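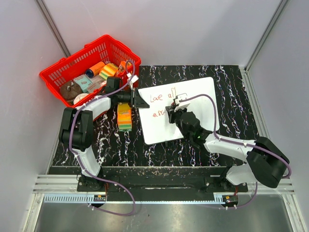 Two-arm cell at Huvmont, whiteboard writing task, right gripper at the second line.

Visit report, Huvmont software group, 7/21/21

The visit covered the control stack, the perception service and the planner. Hardware was left out at our request.

Control. Each arm has its own joint-level loop, and a shared process above them keeps a common clock. Commands arrive as short trajectory chunks. If a chunk is late, the arm holds its last target and logs the gap. The log for the morning session listed 2 such gaps in 1782 chunks, both during a restart of the perception service. Huvmont considers this acceptable. We would want the restart case handled separately.

Perception. Board pose is estimated once before writing and again at each line break. The board may lie at any angle on the table, so text is laid out in board coordinates and transformed at the last step. Ink already on the surface is kept as a mask, which stops the planner from placing a new line over an old one. Red on white segments well. Thin brown strokes do less well, and the threshold for them is still set by hand.

Planning. Grernen, the in-house planner, treats both arms as one system for collision checks but plans them in sequence. The idle arm is a static obstacle until its turn comes. Planning time for one line of text is roughly 900 ms. Cable slack is modeled as a padded volume along the forearm, a crude method that rules out some reachable poses near the side walls. Objects on the table, including the red basket and its contents, enter as convex hulls.

Tooling. Sessions are recorded and replayed in Nair, a browser viewer. Scrubbing is quick, and joint torque can be plotted against pen contact. Export to our format works through a script that has not been updated since October.

Open items: pressure control at stroke ends, automatic ink threshold, license terms for Nair. Huvmont will send the replay files and the planner configuration.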